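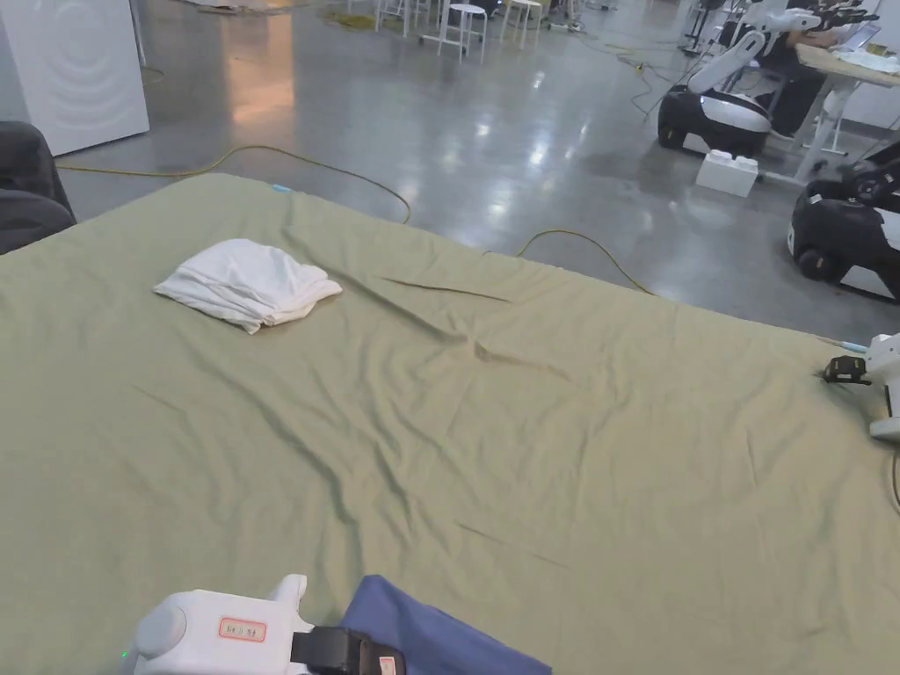

I believe that a small town should keep its evening bus, even when the bus is half empty. In Mukmont, where I have lived for 11 years, the last bus to Erkex now leaves at six in the afternoon. Before this spring it left at nine. The company says that too few people were riding, and I do not doubt their numbers. But a timetable is a little like a bed sheet. When it is rumpled, as the green one in the photo is, with creases running across the middle, you can pull one side straight and the folds only move to the other side. The three hours that were taken from the bus did not disappear. They moved into the kitchens of people who must now ask a neighbor for a ride.

I came to this country without a driver's license, and the nine o'clock bus was my first freedom here. I took language classes in Erkex in the evening. The classes finished at 8:30, and I walked to the stop on Avico Street and practiced the new words under my breath. With the present timetable I could not take those classes. I would perhaps still speak as I did in my first winter.

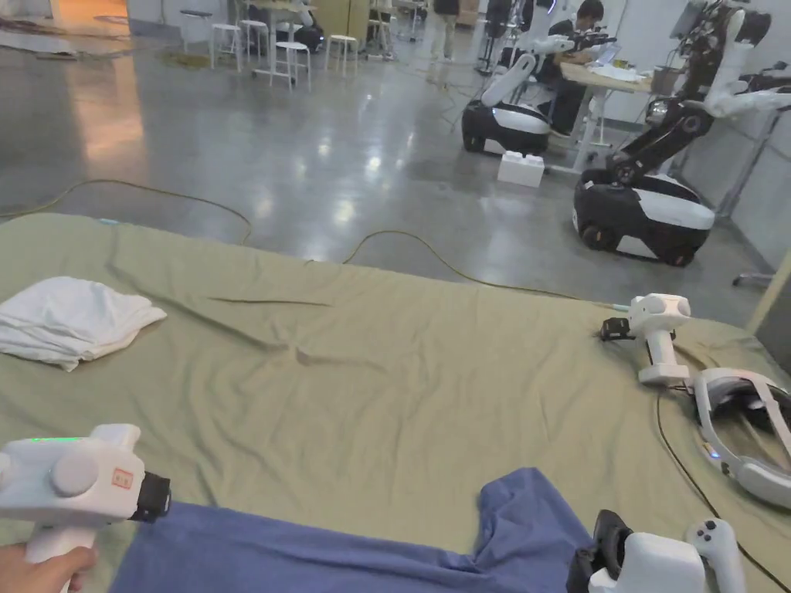 People answer me that the young ones all have cars, and the old ones stay home at night. I think they stay home at night for the reason that there is no bus. My neighbor is 76 and she used to sing in a choir across the river. She has not gone since April.

The town pays for street lights on roads where few people walk, and I have never heard a complaint about it. A light is there for the person who comes. I would like us to think of the bus in the same way — and to ask the company for even three evenings a week, as a beginning.

Related
Letters: The bridge to Lu is too narrow for bicycles
Why our library should open earlier
Parking in Mukmont: what changes in July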